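Brirkholm Officers: a table of named commanders at the siege of Groltum

Version notes and data card
Last revised October 1, 2018

What is in the download

The download holds 500 rows. Each row is one mention of an officer in a written source connected with the siege of Groltum and the retreat to Brirkholm that followed. A row gives the name as spelled, the rank as given, the side, the page or leaf, and a short note. There are six files, listed further down.

Before anything else: a mention is not a man. The same captain can turn up on a dozen lines under four spellings, and two different captains can share one spelling on facing pages. People keep loading the main file, counting rows, and publishing the result as the size of the officer corps. Please stop doing that. After matching, I am willing to stand behind 37 distinct officers, and I would not bet much on the last few of those.

Where it comes from

Two sources feed the table. The first is the Groltum chronicle, a long prose account put together a generation after the siege by somebody who plainly wanted the defenders to look good. The second is the set of pay rolls kept at Brirkholm, which are dull, damaged, and in my view worth far more.

I did not work from the chronicle manuscript. I worked from the Jeston edition, the only one in print, and the Jeston editors made choices I would not have made. They quietly fixed ranks. Where the manuscript has a word that could mean anything from "leader of a troop" to "man on a horse," the edition prints "captain" every time, with no footnote. I compared a handful of leaves against old library copies and found the habit on every one of them. So the rank_given column for chronicle rows is really rank as given by Jeston, and I have left the name of the column alone only because changing it broke other people's scripts.
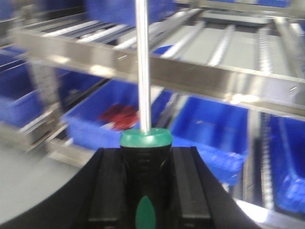
The pay rolls I read directly. They use a fixed set of ranks, since rank decided pay, and the clerk had every reason to get it right. Where the rolls and the chronicle disagree about an officer's rank, I follow the rolls in the merged file. The chronicle reading stays in the note.

Files

mentions.csv - the main table, one row per mention
officers.csv - one row per matched officer, with an ID
links.csv - which mention goes with which officer, and how sure I am
ranks.csv - rank words as spelled, with my modern reading
places.csv - places named in the rows, with no coordinates
changes.txt - what changed between versions

All files are UTF-8. The separator is a comma, and fields with commas inside are quoted. Empty means the source is silent. A question mark means the source says something and I can't read it. These are different things, and if your import step turns both into a blank you have thrown away the most useful part of the file.

Why places.csv has no coordinates

Because I don't trust the ones going around. Groltum itself is no trouble. The ford, the mill, and the "lower camp" are another matter. Every map of the siege I have seen puts the lower camp on the east bank, and every one of them copies the folding map at the back of the Jeston edition. The map cites no source. The chronicle never says which bank. The rolls mention boats being paid for, which could mean the camp was across the water, or could mean that armies use boats.

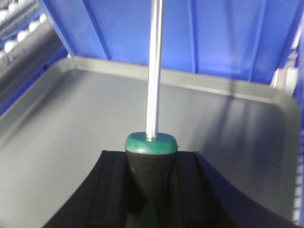

Mogensen

How the matching was done

By hand, by one person, over one winter and then again the following February to see if I agreed with myself. I mostly did. Where the second pass disagreed with the first, the link is marked "low" in links.csv no matter how sure I felt the second time.

Rules I tried to keep to:

Same name, same rank, same unit: link, marked "high."
Same name and unit, different rank: link, marked "medium," unless the date order would need a demotion, and then "low."
Same name only: no link. I know this leaves some obvious matches on the table. A shared name proves very little in a region where half the men were named for the same handful of saints.

I did not use a string distance tool for the final links. I tried one early on. It was very happy to merge a father and son who were on opposite sides of the wall.

The cavalry commander and his death

Most mail I get is about one officer, the cavalry commander on the defending side. In the popular telling he opened the north gate in the night, went over to the besiegers, and was killed by his own men on the road to Brirkholm. It is a good story. I can find it nowhere before the chronicle, and the chronicle tells it in a chapter that borrows its speeches from a much older book about a different war.

What the rolls show is smaller. He draws full pay up to the last roll before the siege. The next surviving roll doesn't have him. There is no mark against the name, though the same clerk did mark deserters in the margin, and no widow's payment either. That is all there is. He may have been killed, dismissed, moved, captured, or listed on a leaf that is now missing.
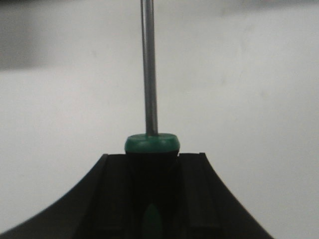

For that reason his fate column is empty in officers.csv, and it will stay empty. The chronicle version is in mentions.csv with the rest of his rows, flagged "late." If you want a traitor you can have him, but you will have to cite the chronicle for it and leave this table out.

Known problems

The attacking side is badly covered. No pay records from their camp survive that I know of, so nearly everything about them comes from an enemy writing decades later. Any comparison of the two sides made from these rows will mostly measure paper.

Junior officers show up in the rolls and almost never in the chronicle. Senior officers show up in both. This makes senior men look better attested than they were, because each is simply counted twice.

Dates in the chronicle follow church feasts and some of those moved. I converted the fixed ones. The movable ones I left as written, after two attempts gave me a retreat that began before the siege ended. That could even be right. I wouldn't build on it.

The rank word I read as "quartermaster" may be wrong everywhere. See ranks.csv, where it has its own note and a fair amount of grumbling.

Uses I would be comfortable with

Looking up how a name is spelled across the sources. Checking a claim in a secondary work. Teaching a class on why two records of the same event don't line up.

I am less comfortable with network charts. Being named on the same page of the chronicle doesn't mean two officers ever met, and I have now seen more than one handsome diagram that treats it that way.
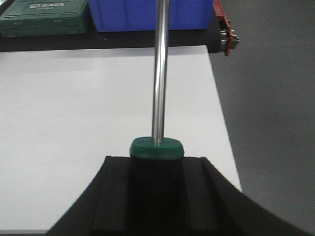
A reader who had gone through the rolls independently wrote that I was being too hard on the chronicle. The argument was that its author names junior men only when they do something shameful, that a writer inventing freely would have given the shameful deeds to strangers, and that the unit names in those passages agree with the rolls in every case that can be checked.

That is a fair point and I have added a flag, "unit_confirmed," to the rows it applies to. It raises my opinion of those rows. It does nothing for the speeches, the night scenes, or the gate. A writer can copy unit names from a list and still make up what the units did.

Corrections

Send the row ID, the reading you propose, and the leaf or page you took it from. A page in the Jeston edition is fine for chronicle rows. For the rolls I need the leaf. Corrections that cite a website which in turn cites this table will be ignored, and I do get those.

License

The transcriptions from the rolls and all notes are free to reuse with credit. The chronicle rows contain short extracts from the Jeston edition only where the wording matters to the reading. Credit the version you used, as officer IDs were renumbered once, early on, and old IDs point to the wrong men.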